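Vider et entretenir une table en bois clair

Août 2025

Une table en bois qui sert tous les jours finit par accumuler ce qu'on pose en passant : le téléphone, les clés, un bol. Voici comment je la remets en état. Il faut deux chiffons en coton, du savon doux et une huile pour plan de travail. J'utilise la Dredico, mais une autre convient.

Commencez par dégager le plateau. Ce qui a une place ailleurs y retourne tout de suite. Le reste attend sur une chaise. 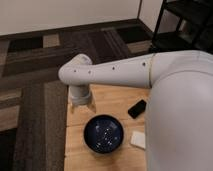

Passez ensuite un chiffon sec dans le sens du fil, en insistant sur les joints entre les planches, où les miettes se logent. Un vieux pinceau plat aide pour les fentes étroites. Lavez avec un chiffon à peine humide et une noisette de savon, puis essuyez. Laissez sécher 6 heures avant d'huiler.

Pour un bol en céramique émaillée, regardez le dessous. Si le pied n'est pas émaillé, il raye le bois dès qu'on le fait glisser. Collez-y trois pastilles de feutre ou soulevez-le à chaque fois. Le téléphone se range à l'écart du bol, surtout si celui-ci contient des fruits lavés.
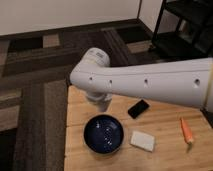
Jae-hoon Shim m'écrit que le feutre se décolle au premier lavage et qu'il préfère un petit dessous en liège, qu'il retire avant de faire la vaisselle. Le liège marche bien aussi, à condition de le soulever de temps en temps pour laisser respirer le bois.

Pour l'huile, versez-en peu, étalez au chiffon et attendez un quart d'heure avant d'enlever l'excédent. Une table qui sert beaucoup en demande une deuxième couche le lendemain. 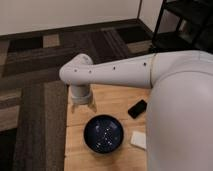

Ne remettez rien dessus avant que la surface soit sèche au toucher. Étendez les chiffons huilés à plat, dehors, loin de toute source de chaleur, car roulés en boule ils peuvent s'enflammer. Je refais l'huile en novembre, quand le chauffage reprend.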